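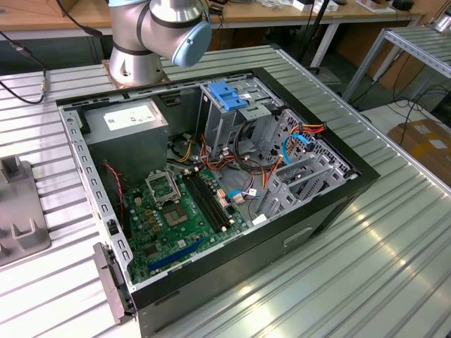

Why would anyone want a robot to take computers apart?
Old computers arrive faster than people can open them, and much of the work is the same few moves over and over. A robot arm doesn't get bored of that. People do, usually before lunch.

At Skiltadley, a workshop in Cunach, worn-out desktop computers come in by the truckload. Offices don't want them. Schools don't want them. But there is metal inside, and there are parts that still have years of work in them, so somebody has to get those parts out.

For a long time that somebody was Laurier Gosselin. On a busy day he could open 58 computers. He knows this number because he wrote it on the wall in marker, and then he got in trouble for writing on the wall.

"My brain was fine," Laurier says. "My wrists wanted to quit and become someone else's wrists."

Now the workshop has an arm on one of its tables. It has joints, a bit like your shoulder, elbow and wrist, except that it can't scratch its own nose and has no nose to scratch. Its hand is called a gripper. The gripper has two fingers. You have more than that, and you should be a little smug about it, since fingers are a big part of why this job is hard for robots. 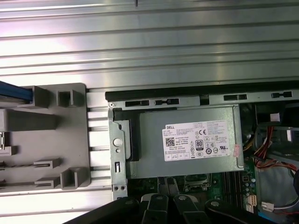 Think about the inside of a computer for a minute. There's a metal box called the power supply, which feeds electricity to everything else. There's a flat green board called the motherboard. Wires run between them, and wires are floppy. A robot likes things that stay where they were put. A wire has never stayed where it was put in its life.

Then there's the other trouble, which is that companies keep changing their minds about where things go. Laurier can look at a computer he has never met and find the latch. The arm has to be taught, and its teacher is Zlata Tkachenko. She used to take computers apart too. These days she shows the arm what to do, watches it do something else, and shows it again. It's like training a puppy that weighs more than you and never wants a treat.

So did the robot take everybody's job? At Skiltadley it took some of the jobs inside the jobs. Laurier now tests the parts that come out and decides which ones can be used again. He likes that better. Kiran Vashisht, who works across the room, isn't so sure. She liked having her own screwdriver and her own pile, and she says standing next to a machine in case it gets stuck is a funny way to spend an afternoon. They're both right, which is annoying when you're trying to write a tidy article.

Kiran still has the screwdriver, by the way. She keeps it in her top pocket, and when the arm gets stuck, out it comes.

185 likes
6 comments
2 shares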